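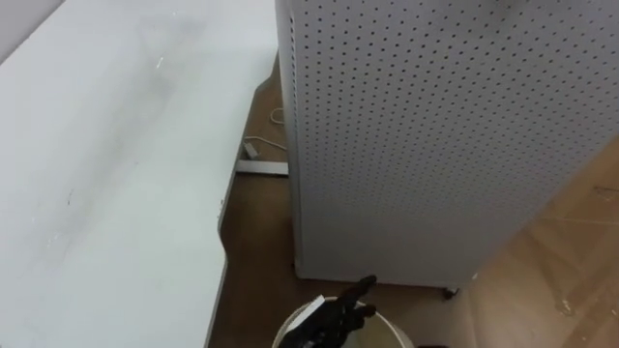 Who can apply to transcribe the Lerby parish registers?

Anyone who can read bad handwriting for 90 minutes without taking it personally. No degree needed, and a degree in history gets you no extra credit with the clerks of Lerby, who spelled one family's name 61 ways.

The Hetinau Population Archive wants 3 paid part-time transcribers, starting in October. You'll key births, marriages and burials from scanned pages into our database, and flag anything that looks wrong, such as a groom who was buried the spring before.

Remote work is fine. Training is with Nasrin Safavi, who has opinions on the long s.

Send a short letter and one transcribed page (sample on request) to Gilberto Huamán by 22/04/2026. Typed, please.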